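Open day walk-round, sorting bench, Fenex hall
Tuesday, November 30, 2021
Checked by: Jihad Mansour
Visitor group: Brarent, 116 signed up, split over the day
Marks: OK / FIX / WATCH. Comments typed between groups so excuse the shorthand.

1. Bench and bins
Gray fabric bins on the beige top, bottles sorted into them.
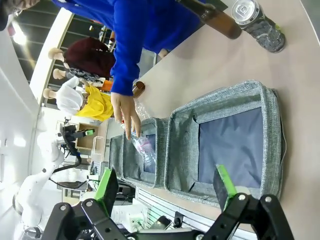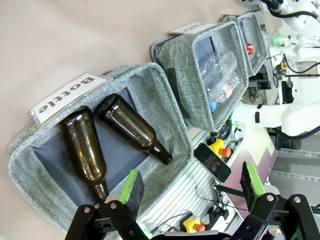

2. Bins and labels
Bins stable on table, don't slide when bumped: OK
Label cards clipped on: WATCH. "Bottle" card reads fine from one side only. Visitors on the other side kept tilting their heads. Second set of cards facing out?
Brown glass and clear plastic in separate bins: OK
Glass checked for chips before each run: OK. Do it again after lunch, people will want to handle them.
Loose plastic wrap on the tabletop: FIX. Bin it. Don't leave it by the hand area.

3. Stops
Yellow stop buttons with red-orange caps, within reach of operator: OK
Pressed and released both before doors: OK
Phone on the white surface close to one of the buttons: FIX. Phones go in the tray, mine included.
Presenter knows which button stops which arm: WATCH. Had to think about it. Stickers please.

4. Arms and grippers
Green finger pads seated, no lifting at the corners: OK
Bolts on the black linkage, finger check: OK
Speed limit on demo setting (300): OK, set at 300 and locked. Was 333 in April, too quick for a crowd.
Cables on the white arm clear of joints through full travel: OK
Thin black cables crossing by the slatted panel: WATCH. Not a trip hazard where they are but they wander. Two ties would do it.

5. Hands in the work area
Nobody reaches into a bin unless the arm is held: FIX. Rule is on the sheet, hasn't been read out. Say it out loud at the start of every group.
Sleeves: long is OK if close fitting. No scarfs, no lanyards at the bench.
Gloves: not needed for the plastic. For glass, only if something breaks. Dustpan lives under the Ernen cabinet.

6. Visitors
Max 4 at the bench at one time: OK so far. Second group pushed to six, sent two back.
Floor tape: FIX. Peeling at the corner nearest the door, redo before the afternoon.
Mannequins in the room: WATCH. Kids want to touch the clothes and it pulls them round the back of the bench. Rope or a chair.
Open cardboard box: FIX. Flatten it or get it out.
Way out clear: OK

7. Screen talk (Vi)
Sound level: OK
Sceen cable taped: OK
Slides still say "morning session": FIX, takes a minute

Open items to me by lunch. Stickers and tape are in the top drawer, if the drawer is locked the key is with reception. Section 5 gets read out even if you are running behind.

J. Mansour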